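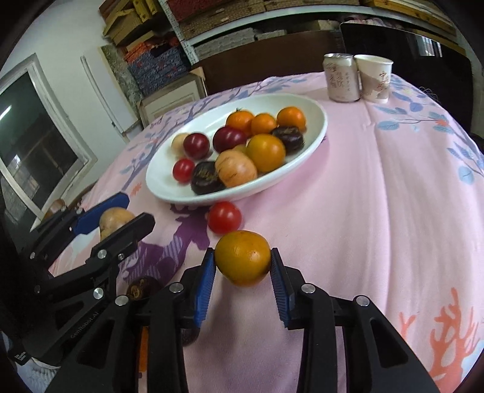

14. Setting out the fruit plate

This section covers the shared fruit plate on the round table in the Jonside day room. It applies to the morning and afternoon set-up. For jugs, glasses and the hot drinks trolley, see the Zasbridge supplement at the back of the binder.

14.1 What you need

One large white plate with a wide rim
One printed tablecloth, pale pink
Whole fruit and cherry tomatoes from the chilled store
A colander and two clean tea towels
Small side plates and paper napkins
A bowl for peel and stones
The kitchen record sheet (form 1664)

The Serrano plates are kept on the lower shelf of the tall cupboard. They are heavy. Carry one at a time, with both hands, and put it on the table before you load it.

14.2 Preparing the table

1. Clear the table and wipe it with a damp cloth. Dry it fully before putting the tablecloth on.

2. Shake the tablecloth out over the sink or outside the back door.

3. Lay the tablecloth with the printed side up. Move it until it hangs evenly all the way round the table. Smooth out any folds in the middle, as the plate will rock if it stands on a crease.

4. Put the white plate in the centre.

5. Place the peel bowl on the side nearest the door, with the side plates and napkins beside it.

Note: Previa cloths can be washed at 40 degrees. Fruit stains should be rinsed in cold water first. If a cloth is still marked after washing, put it in the basket for Erzsébet Hegedűs and take another from the drawer. Do not turn a stained cloth over and use the back.

14.3 Checking and washing the fruit

1. Take the fruit out of the chilled store before you lay the table. Most people find it too cold to eat otherwise.

2. Look at each piece on all sides. Small specks and light scratches on the skin are acceptable. Soft patches, splits and mould are not.

3. Put anything overripe but sound in the kitchen tub for stewing. Anything mouldy goes in the food waste bin, and the pieces that were touching it must be washed and checked again.

4. Wash everything under cold running water, including fruit that will be peeled. Do not use washing-up liquid.

5. Drain in the colander, then pat dry with a tea towel. Use a separate towel for the tomatoes if the first one is wet through.

6. Leave short stems on the mandarins. Pull off long stems and loose leaves.

Caution: Do not put cut fruit on this plate. Cut fruit has to be covered and kept cold, and is served separately under section 15.

14.4 Arranging the plate

There is no fixed pattern. The plate at the start of this section has mandarins along the back, dark red fruit to one side and the larger golden one nearer the front, with the darkest pieces set among the lighter ones. Any similar mix will do.

1. Start with the largest fruit. Set it in the middle or a little forward of it, resting on its flattest side.

2. Add the mandarins next. They can touch each other, but should not be stacked.

3. Fit the dark fruit between the orange and yellow ones. Two dark pieces side by side can be hard to tell apart for anyone with poor sight, so put something pale in between where you can.

4. Place the cherry tomatoes last, in the gaps between larger pieces. They roll easily. Keep them against something bigger and well inside the rim.

5. Leave part of the plate clear. People need room to move one piece aside to get at another, and a plate filled to the edge tends to lose fruit on to the cloth.

6. Check that each kind of fruit can be reached from at least one side of the table without leaning over the rest.

Note: Pick each piece up by its sides and set it down gently. Ripe fruit bruises if it is dropped even a short way. Small fruit tucked behind a large one is often missed, so bring it forward when you top up.

14.5 During the session

1. Look at the plate each time you pass with the trolley. Any piece that has come off the plate and is sitting on the cloth should be picked up, washed again and put back. A piece that has been on the floor goes in the waste.

2. Top up when the plate is half empty. Move the older fruit to the front and put the new fruit behind it.

3. Empty the peel bowl before it is full.

4. Wipe up juice straight away with a damp napkin. Dab the cloth, do not rub it.

Caution: Whole cherry tomatoes are a choking risk for small children and for anyone on a soft diet. When visitors bring children under five, leave the tomatoes off the shared plate and offer them quartered lengthways on a side plate. Check the diet list on the kitchen door before each session. Questions about the list go to Lakmal Talukder.

14.6 Clearing away

1. Take the fruit off the plate by hand and sort it into two groups: sound pieces to go back in the chilled store, and pieces to be stewed or thrown away.

2. Put returned fruit in the front tray, so that it is used first. Do not return the same piece more than once.

3. Wash the white plate by hand in hot water and dry it at once. It is too wide for the dishwasher rack and will chip against the spray arm.

4. Fold the tablecloth inwards to hold the crumbs, carry it to the sink and shake it out. Hang it over the rail if clean. Otherwise put it in the wash.

5. Fill in form 1664 with the time the plate went out, the time it came in and anything thrown away.

14.7 Common problems

The plate rocks. Lift it and smooth the cloth underneath. If it still rocks, check the table feet.

Fruit keeps rolling to one side. There is too little on the plate to hold it in place. Move everything together towards the middle, or change to the smaller plate.

Mandarins are going soft by the afternoon. Put out fewer in the morning and keep the plate away from the radiator. In August, also keep it out of the sun from the side window.

The same fruit comes back every day. Make a note on the record sheet so the next order can be changed.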